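June, stream metadata / loudness tags, Wonside playout

Picking up from the notes on the Clatton encoder. The RDS text is fine now. What is still wrong is the gain metadata on imported tracks, and it shows on the web stream more than on FM because the FM processor hides most of it.

Symptom: presenters report that some songs come in quiet after a jingle. Annatjie pulled a list from the library for anything imported through the old watch folder. 864 tracks in the folder history. 209 of those have no loudness tag at all. The rest have one, but a batch was tagged with the peak value written into the integrated loudness field.

Checked the import script (Bronska). It reads the scanner output by column position. The scanner update added a column for true peak in front of integrated loudness, so everything scanned after the update is shifted by one. No error raised, both are negative numbers with one decimal and pass the range check. The 209 untagged ones are a separate fault: file names with a semicolon in them, which the script treats as a separator. Row is split, the value lands outside the record, record is written without it.

Changes made, 10:40:
- scanner now called with header output on, script looks up columns by name
- script exits nonzero if a named column is missing
- separator changed to tab
- range check on integrated loudness tightened, anything above -5 LUFS goes to the review list

Ran it against a copy of the library first. Rescan timeout was 600 seconds per batch, not enough for the long-form items (church service recordings, the two-hour Saturday mixes). Split those out into their own queue with no timeout. Music only, batches of 16, no timeouts in the test.

Results on the copy: all previously untagged files now have a value. Review list is short and mostly real problems: three clipped transfers from cassette and one file which is silence with a click at the end. Left that one for Nele Martens to delete, it has a cart number and may still be in a rotation.

Did not touch the live library yet. Playout caches the gain value when an item is loaded into a log, so anything already scheduled would still play with the old number until the log is reloaded. Reload during a live show drops the segue marks. Needs doing in the overnight automated block, after 01:00 and before the 05:00 log merge.

Other thing noticed on the way: the web player reads gain from the now-playing feed and applies it again. So a corrected track gets adjusted twice on the stream, once in playout and once in the browser. With the wrong tags this partly cancelled out on the quiet ones, which explains why the complaints were so inconsistent. Verbruggen wrote the player. Asked them for a flag to ignore the field. In the meantime I can blank it at the feed end, one line in the template. The mobile app does not read it, confirmed by watching the requests.

Bench, 14:15.

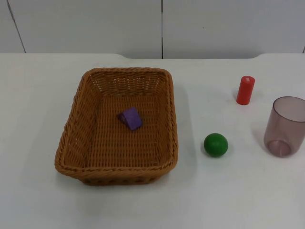
Basket with purple block, green ball to the right.

Listened to twenty minutes of the corrected copy through the studio monitors with the processor bypassed. Levels between songs are even. Jingles are still a little hot against the songs. Their target is set separately in the cart template and was never changed when the music target went down by two. Annatjie thinks that is deliberate. I don't have it written down anywhere. Will ask before changing.

Backup of the tag table saved before the test, path is in the wiki page for the importer. Restore tested once, took under a minute.

To do:
- blank gain in feed template before the live rescan
- live rescan in overnight block, music queue first
- reload logs by hand, check segue marks on the first hour
- long-form queue can wait for the next night
- rename the semicolon files anyway, the podcast export chokes on them too
- jingle target: ask Nele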